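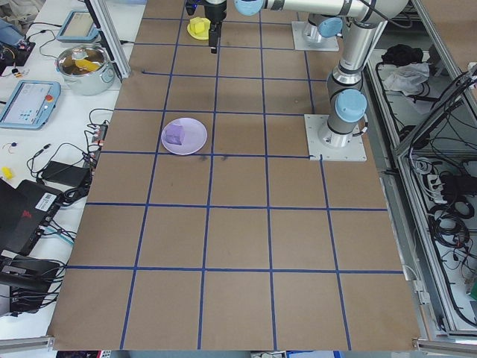 Ghislain Robichaud has packed sample kits at Narnport for most of his working life, and he'd talk about it all afternoon if you let him (I more or less did). These days he teaches the arms their routes, on a table marked off in blue tape, with a purple cube on one plate and a yellow block on another for practice. "I was scared of it in November, I'll tell you that," he says. "I thought, well, there goes my bench."

His bench is still there, and so is he, though his wrists ache less. The old record was 832 kits in a shift, all by hand, and he remembers the ice pack afterward!

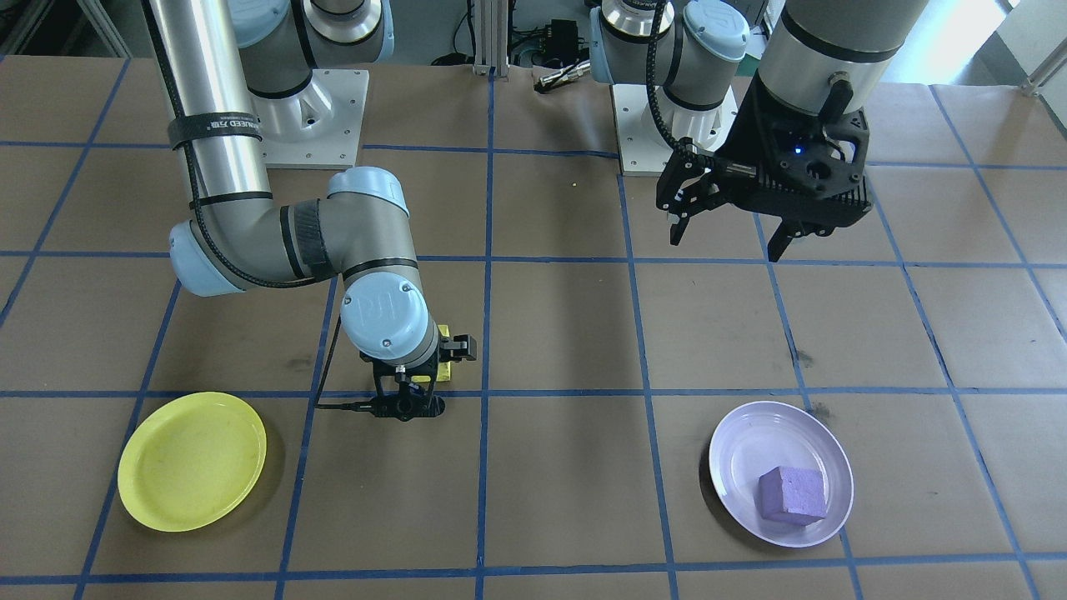

What the crew does now

"You stop being the hands and you start being the one who notices," he tells me. Briggs, his supervisor, gave everyone 90 minutes a week for training, and Ghislain would like more. He misses the chatter, too. "We used to sing. Now I'm watching a gripper, and you can't sing and watch, or I can't."
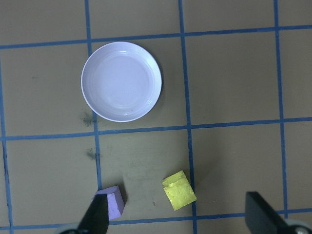

The practice table at Narnport, with the plate empty and two blocks between the gripper fingers.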